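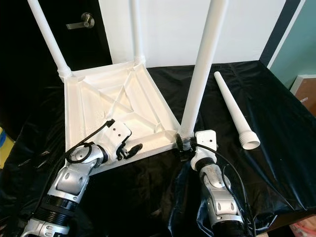

The test table at Aguiar: three legs in, the fourth still on the sheet.

Visit to the Aguiar lab, Stultstead, in March

The Aguiar group opens its manipulation lab to outside visitors twice a year. I went to the afternoon session on behalf of Utberg, where we assemble and pack small furniture, to find out whether a two-arm robot can do a job that our line currently gives to a person with a bench and a bin of parts. The short answer is that it can do part of the job, slowly, and that the remaining part is larger than the videos suggest.

Soledad Bustos ran the session. The lab has been working on leg fitting for 22 months. The task is deliberately plain: a square tabletop lies face down, and four legs with threaded ends have to be screwed into collars at the corners. No tools and no loose hardware. The parts are 3D printed in white plastic, so a cross-threaded collar costs the lab an overnight print and nothing else.

One arm holds the rim and the other handles the leg. Bustos said the holding arm took longer to get right than the turning arm. If the grip on the rim is too light, the top rotates with the leg. If it is too heavy, the top tilts and the thread starts at an angle. A person corrects for this with the heel of the hand and does not notice doing it.

Turning is the slow step. The gripper closes on the leg, rotates through the travel of the wrist, opens, rotates back and closes again. Each regrip is a chance to push the leg out of line. The lab's figure for a complete table, four legs, tightened and checked, is 480 seconds when nothing goes wrong. Our assemblers would do a comparable piece in a fraction of that, talking to each other while they work.

Of the 209 full attempts logged on the current software, Bustos gave the failures by type but asked that the percentages not be repeated outside the visit. The order can be given. The most common failure is a leg that has gone in crooked and jams partway. Next is a leg dropped during pickup. A leg left slightly loose comes third, and this is the one that concerned me most, since a jam stops the machine and a loose leg gets shipped. 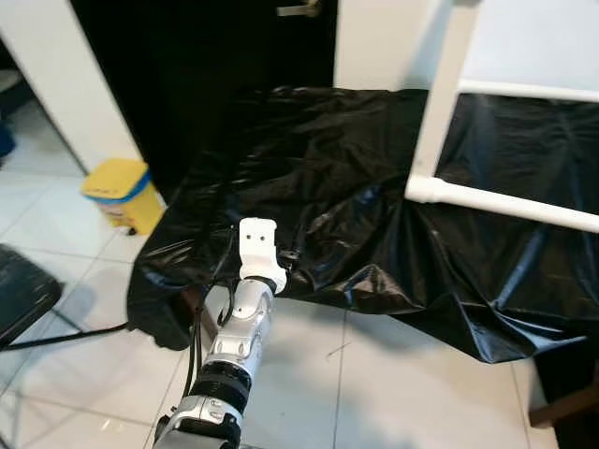

Woo-jin Cheon, who handles perception, took questions on sensing. White parts under overhead light give the cameras little texture to work with, and the thread start is hidden from most angles once the leg is over the collar. The system therefore finds the corner by vision and the thread by feel: it turns the leg backward until it registers the small drop of the thread ends passing, then goes forward. This is how most people are taught to start a jar lid. Cheon said force readings at the wrist are good enough for it if the arm moves slowly, and this accounts for a fair share of the cycle time.

I asked what happens when the part changes. A different leg length is a matter of an hour. A different thread pitch takes a day or more. A cam lock, a dowel or an Allen bolt is a new project. Emerson Nogueira from Gurier, who was there looking at the same question for appliance feet, got the same reply and wrote it down twice.

On household use the lab was cautious. Bustos thinks a home machine that can tighten a wobbly leg is nearer than one that can build a table from a carton, mainly on account of the carton. Opening the box, sorting bags of fittings and working out which panel is which were outside the scope of everything discussed that afternoon. So was turning the finished table over, which is still done by a person. For a light table that is a small matter. For our 2-drawer units it would need a lift or a second station.

Notes for our own line:

Benedito Fontes had asked whether an arm could run unattended through the night shift. At the present state I would say no, on the evidence of the loose-leg failures. A torque check at the end of the cycle might change that, and the lab has one planned — no date was offered.

Floor space is less of a problem than I expected. Guarding would add to it, and the lab could not advise on guarding for a shop floor.

I have asked for the cycle log in a form we can compare with our own bench times. The next open session is in the fall.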